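4.2 What people leave off the list

I went into this part of the study pretty sure I knew the answer. My guess was that folks would forget the boring stuff (dish soap, foil, salt) and remember the treats. So I was all set to write a cute paragraph about cookies, and then the lists came in from Pollberg and I had to throw the paragraph out.

We asked 500 households to keep every grocery list they wrote during December and to staple the receipt to it. 469 of them sent back something I could use, and I have a big soft spot for the family that mailed theirs in a bread bag. I matched each item on the receipt to a line on the list by hand, with the Hindex coding sheet from Section 3 next to me the whole time.

Soap was on the lists. So was salt! What went missing was fruit. People bought apples and bananas and hardly ever wrote them down, and when I called a few of them up they mostly said the same thing: you walk in, the fruit is right there, you grab some. One woman in Godolwood told me she'd feel silly writing "bananas" every single week of her life. I get it. I looked at my own lists from that month and there isn't a banana on any of them, though I eat one on the bus most mornings.

The layout of the paper mattered more than I expected too. Lists on a pre-printed pad (the kind with a heading and a few ruled lines) tended to stop when the lines ran out, even if there was plenty of white space underneath. Lists on the backs of envelopes just kept going, around the corner and up the side. I'd love to say this means ruled pads make people spend less, but our receipts don't back that up – the pad people simply bought more things they hadn't written.

Kids were the other surprise. In homes with a child under six, there was often a line or two in crayon, and Miranda, our second coder, wanted to drop those as noise. We argued over it for most of an afternoon and kept them in. The heading-and-lines shape of a list is something children meet early, in toys as well as on the fridge (Figure 3), and a wobbly squiggle on line four is still a request. Parents seem to read it that way, at least when the squiggle can be talked down to yogurt.

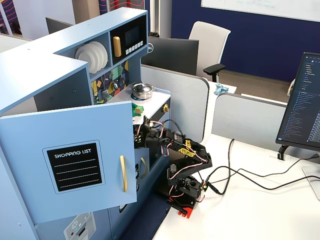
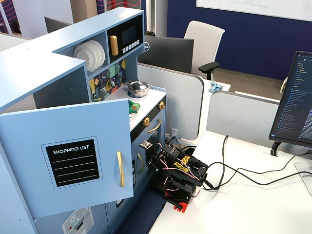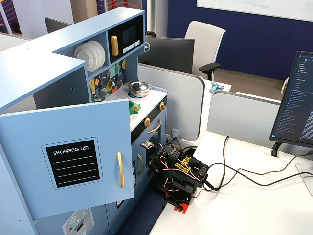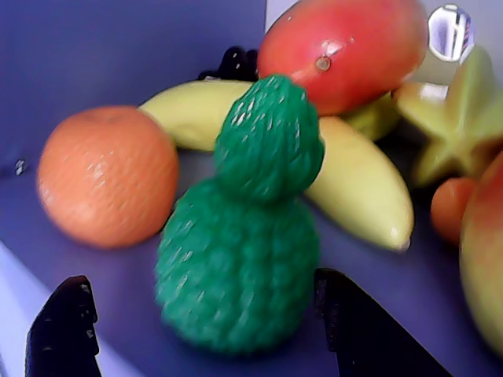
Chalerm Sriwong

Figure 3. Groceries in play. First, a play kitchen with a toy microwave and a small pot; second and third, the "SHOPPING LIST" panel on the kitchen's door; fourth, toy fruit.

I come back to the crayon lines in Section 5, where they get their own row in the table.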